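Dye notebook, Estport workshop
20/10/2025

Madder again. I know, I know, but the Firkum wool finally came and I wasn't going to leave it sitting in the bag until the weekend. One big lot, undyed, worsted weight, a bit creamier than the last batch and noticeably greasier too. My hands smelled like sheep through lunch.

Weighed in at 400 g straight out of the bag. Scoured it in hot water with a squirt of the plain dish soap, let it soak till the water was cool enough to put my hands in, drained, and did that all over again with less soap. The first bath came out the color of weak tea (gross, and very satisfying). Dried flat on the rack near the heater and weighed again: 381 g. So 19 g of that was grease and dust and whatever else a sheep picks up. All the percentages below are worked from 381, please don't go back and use the bag weight like I did in April. That whole page is wrong and I've put a line through it.

Mordant

Plain alum, 15 percent of the weight of the fiber, with a little cream of tartar in half the lot and none in the other half. I keep hearing that the tartar pushes madder toward orange and I've never tested it side by side, so this is the test. Two pots, same burner setting, swapped over at the halfway point so the hot burner didn't get to be the deciding factor. Left both to cool overnight with the lids on.

Knots in the ties: one knot is alum plus tartar, two knots is alum only. White cotton string on everything. If you find a skein with red string it belongs to the walnut tests and should go back on the top shelf, thanks!

Sample jars

I split off mini skeins first so I could play with the bath before committing the big ones. 13 jars in total. Same weight of ground root in each, same amount of water, and then I changed one thing at a time: chalk or no chalk, tap water or distilled, a pinch of washing soda, a splash of vinegar, and so on. The full list is taped inside the back cover.

For the jars I don't bother with the stove anymore. Short bursts in the microwave, lid resting loose on top, a stir between bursts, and I check with the probe every time and stop before it gets anywhere near a simmer. Madder goes brown and sulky if you cook it.

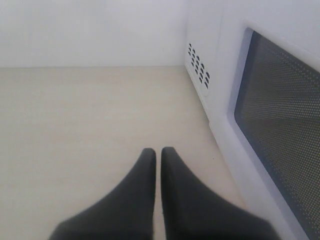 The tap water jars were the surprise. Our water is hard enough to leave a ring on the kettle in a week, and I'd expected the added chalk to do nothing on top of that. Wrong! The chalked tap water is clearly redder than the plain tap water, and the distilled with no chalk is a kind of peachy salmon that I quite like but wouldn't call red in front of a customer. Vinegar gave orange, a loud one. Washing soda went pinkish purple and left the wool feeling a bit crunchy, so no more of that.

I pulled a short end out of every jar after an hour and the rest the next morning, and the overnight ones were deeper across the board. Not a shock, though good to have it pinned to a card at last.

Reminder for anybody using the sample setup: dye stuff only, no lunches. Wipe up drips while they're fresh. The alum leaves a white crust if it dries and then you can't tell it from soda, and then I worry.
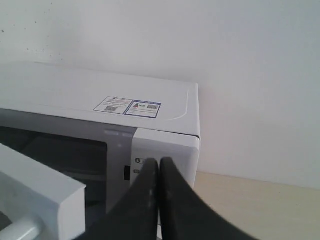
The microwave, back against the wall, stickers still on top.

The Breltance powder

I also opened the pouch of Breltance madder extract that's been sitting in the drawer. It's a lot stronger than ground root and it wants to be made into a paste first, with a few drops of hot water and a proper mash against the side of the cup. I got impatient with the first one and dumped it straight in, and now there's a mini skein with freckles. Pinned it in anyway. It's kind of charming?

Color from the extract is cleaner, with less of the brown in it, and I didn't have to spend half an hour picking bits of root out of the yarn. On the other hand the ground root has a warmth that I kept going back to when I had them next to each other by the window. If the scarf order is going to be the same color in every piece I'd go with extract. For one-offs, root.

Weighing tiny amounts on the old Kleinschmidt scale is getting silly, by the way. It drifts if you breathe near it. I tared it 3 times for one spoonful and got a different answer each time, so treat the extract amounts on the cards as my best effort.

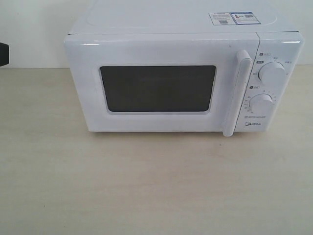 Rinsing and fading

Let everything dry with the dye in it before the first rinse. I used to rinse right away and I'm fairly sure I was washing good color down the drain. This time the rinse ran clear much sooner, except for the washing soda skein, which bled and bled.

One end of each mini skein is now wound on card, half covered with foil, and taped in the south window. I'm leaving them alone until the cards come up on the calendar. No peeking under the foil (this is mostly a note to me).

Rub test on white cotton, dry and then damp: chalked ones fine, vinegar one fine, extract ones left the faintest pink when damp. Worth another rinse before anything goes near a light-colored coat.
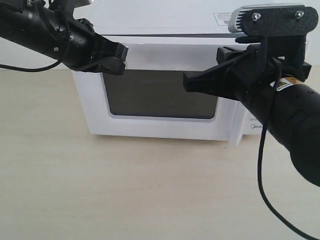
Microwave from the front, door window and all.

Still to do

Big skeins go in next, the one-knot and the two-knot together in the same bath, with chalk and tap water. From the minis I'd say the tartar does nudge things orange, though I'd want to see it at full size before I argue about it with anyone.

Save the bath afterward. There's always a second color in it, usually a nice coral, and I've got a leftover silk hank that would love it.

Order more alum. Order more string, white. Find the good strainer, which was on the hook on Friday and isn't now.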